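J'ai longtemps tenu mes comptes dans un cahier à spirale, et puis la dernière loi de finances a changé deux ou trois choses dans ma situation (le quotient familial, surtout, depuis que l'aînée a pris son indépendance), et je me suis décidée à essayer Lerilow, le simulateur de budget et d'impôts édité par Dekico. Je m'en sers depuis avril, assez pour en parler un peu sérieusement !

L'installation se fait toute seule. On répond à un questionnaire de 77 lignes, ce qui paraît énorme, mais beaucoup se sautent quand on est salarié sans revenus fonciers, et j'avais terminé avant la fin de mon thé. Ensuite, le tableau de bord montre l'impôt estimé, la part de CSG et ce qui reste à la fin du mois.

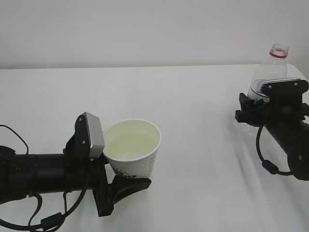 Ce que j'aime le plus, c'est le curseur des mesures annoncées. Quand un ministre parle de toucher à une tranche ou à un abattement, on peut l'activer et voir tout de suite l'effet sur son propre foyer – chez moi, une des propositions du printemps revenait à 200 euros de plus par an, et j'ai écouté le débat d'une autre oreille. Mon voisin Esko Mäkelä, qui est à son compte, a trouvé ses cotisations bien moins détaillées, et je veux bien le croire : la partie indépendants tient sur un seul écran.

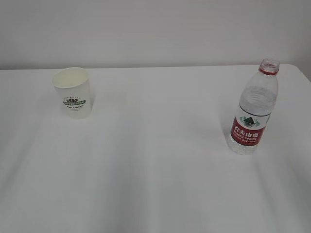
Côté reproches, l'export vers un tableur perd les accents, et l'aide en ligne renvoie parfois vers des pages en anglais. J'ai écrit au service client un soir vers neuf heures et un certain Tariq Cheema m'a répondu le lendemain matin, très gentiment, pour me dire que c'était noté. L'abonnement coûte 4 euros par mois, sans engagement, et je le garde au moins jusqu'à la prochaine déclaration.

Articles récents
Sarance, l'appli d'épargne : notre avis
Taxe foncière : lire son avis ligne par ligne
Tarar ou le budget par enveloppes
Budget de la commune : où trouver les chiffres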